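How to Pack Homemade Jam So It Gets There in One Piece

Posted Mon 20 September in Gifts from the Kitchen
16 comments | 10 shares

I love mailing jam! A jar of peach or blackberry in the mail beats any card, and my sister-in-law in Kollville still talks about the box she got in April. Glass and sticky fruit do make people nervous, so I'm sharing the way I pack mine.

Start with the lids. Press the center of each one. If it pops up and down, keep that jar in your own fridge and send another. Screw the bands on firmly, wipe the glass with a warm cloth (jam on the threads attracts ants, ask me how I know) and let everything dry.

Next, put each jar in its own zip bag and squeeze out the air. Wrap it in two layers of bubble wrap, going around the sides first and then over the top and bottom, and tape it shut. Old dish towels work beautifully too, and then your friend gets a towel!

Pick a box with about two inches to spare on every side. I like a sturdy one that hasn't been shipped before, with all its flaps still stiff. Tape the bottom seam twice, then once across each end. 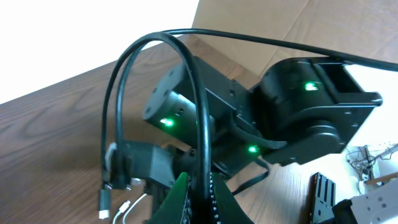 Cardboard box and a wood-grain table.

Crumple plenty of paper into the bottom, stand the jars upright and stuff more paper between them until you can't push a finger in. No glass should touch glass. Fill the top, close the flaps and give the whole thing a good shake. Hear a clink? Open it up and add more paper.

For flavors, thick jams travel best. My Famirow plum (the dark little ones from the Bouzid orchard stand) sets up so firm you could slice it, and it's wonderful with sharp cheese. Skip freezer jam altogether, as it has to stay cold.

Tuck in a card with the flavor and the date you made it, plus "refrigerate after opening." Write your address inside the box as well as outside. I mail on a Monday so nothing sits in a warehouse over the weekend.

Next time: getting shortbread across the country without crumbs!

3,442 views | 16 comments
© Fendeck Kitchen Notes | Contact | Back to top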